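Living With a Hairy Dog: Household Tips From the Losing Side

Irico is a collie cross with 2 coats, one of which he wears. The other is on the stairs. I've shared a house with him for four years and have learned a few things, mostly by sitting on them.

Hair on clothes

Put on a damp rubber glove and stroke the garment in one direction. The hair rolls up into a sort of felted slug, which you can pick off and show to visitors. Do this before washing. A washing machine doesn't remove dog hair, it shares it out.

Knitwear is the worst for it, and dark knitwear is asking for trouble.

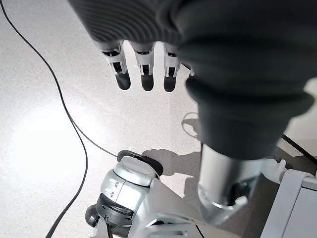 If a jumper is too far gone for the glove, give it 20 minutes in the tumble dryer on the cool setting, then empty the filter. Check the label first. My friend Graça Serrano didn't, and her terrier now has a very smart cardigan.

Muddy paws

Keep an old towel by the back door and another one by the front, as he will come in by whichever you haven't prepared. Let mud dry on the carpet before you touch it. Then brush, then hoover, then have words with the dog, in that order.

The smell

Bicarbonate of soda, shaken over the dog bed and left for 30 minutes with the dog shut out. He'll stand behind the door and sigh. Hoover it up thoroughly and wash the cover at the hottest temperature it can stand.

Pills and potions

Give the dog's things a drawer of their own, well above nose height, and leave everything in its box so you can still read the dose. Go through it every August and take anything out of date back to the vet. Cheese will hide most tablets. Irico eats the cheese, thanks you, and puts the tablet behind the sofa, so check there too.
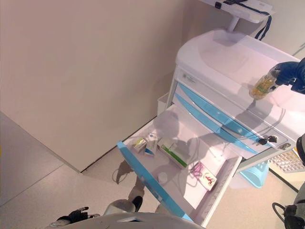

Water bowls

Stand the bowl on a baking tray with a lip. It catches the slops, and you can tip the lot on the geraniums. Themba Jacobs next door swears by a folded bath mat underneath, but his dog drinks like a duchess and mine drinks like a drain.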